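Snack wrappers all over the bed – what order do you tidy in?
Posted in Bedrooms, Sat 25 February

Santino Cabral
Need a quick system. Small bedroom, one bed, everything ends up on it. Wrappers, bits of cloth, covers all bunched up against the wall. I start folding, find rubbish underneath, stop, start agian. Got a round bin with a yellow rim and it now lives right by the bed, which helps a bit. Still takes ages. Rubbish first or bedding first?

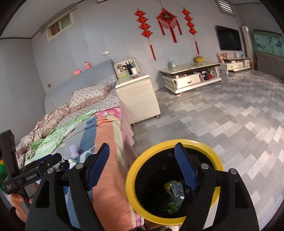 Sigrún Thorlacius
Rubbish first, always. Don't fold anything till the wrappers are gone or you'll fold crumbs in. Bin at the side of the bed, one pass from pillow end to foot. Then small stuff – pouches, scraps of cloth – into one pile. Then blankets off, shake, back on flattest first. Frilly covers last, they never fold neat anyway. Dolls on the headboard can stay put, they're not in the way.

Mimar
Just dont eat in bed?? Sorted

Plisa
Bit harsh Mimar. Agree with Sigrún mostly, but I do the small things before the rubbish. Lavender bundle with a ribbon on, that sort of thing, gets swept in with the packets so easily. Lost one that way in December, bin lorry had been and gone. Also put a liner in the bin, saves scraping bits out after. Takes me up to 3 songs on the radio now, used to be half the morning

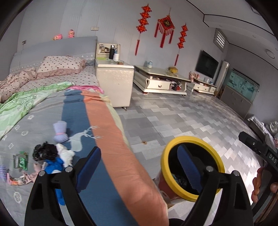 Bedspread with the small things still to sort, bin alongside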